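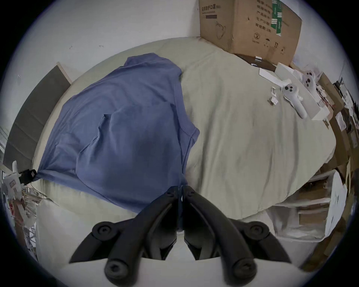 Rimbridge guest houses face new bedding rules from January

Small guest houses and holiday lets in Rimbridge will have to keep a written record of their bed linen changes from January, under a revised letting code agreed by the town council last night.

The code applies to every property with a short-stay licence. There are 211 of these in the town, and 182 of them are run by owners who let a single flat or house.

Under the present rules, owners must provide clean bedding for each new guest but do not have to show when it was changed or where it was washed. The revised code asks for a dated entry after each stay, covering sheets, pillowcases and duvet covers. Duvets and mattress protectors must be washed at least every 8 weeks during the letting season.

Councillor Estíbaliz Moya, who put the changes forward, said complaints about bedding had become the most common reason for visitors to contact the licensing office.

"Most owners do this properly already and will only need to write it down," she said. "We have had a few places where the top cover was fresh and what was underneath had plainly been left on."
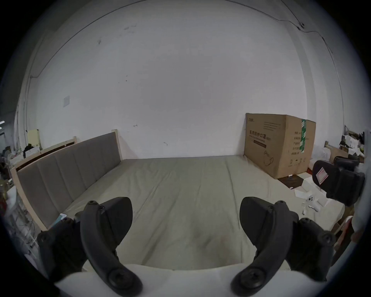
Owners who wash their linen at home can carry on doing so, provided sheets and pillowcases go through at 60 degrees. An earlier draft would have made everyone use a commercial laundry, but this was dropped in the autumn after objections from landlords in the Palacios quarter, where many of the smaller lets are found.

Rodrigo Soler, who lets two rooms above his shop in Palacios, said he was relieved by the change but still had doubts about the paperwork.

"In August I can have three lots of guests in a week," he said. "I strip the beds in the morning, serve in the shop until four and make them up again before people arrive. Now there is a form as well."

The nearest commercial laundry taking household quantities is in Elteria, and owners had told the council that collection days there did not fit with weekend bookings.

Carmela Goicoechea, the licensing officer, said the form would fit on one side of paper and could be filled in by hand or online. Records must be kept for 2 years. Inspectors will be able to ask for them during a routine visit, and owners without any records will get a written warning before a fine is considered.

Hotels are not affected. They are already covered by a separate agreement that includes linen.

Copies of the revised code can be picked up from the licensing desk at the town hall, which is open until 4.30pm. A drop-in session for owners will be held at the library before the rules come into force.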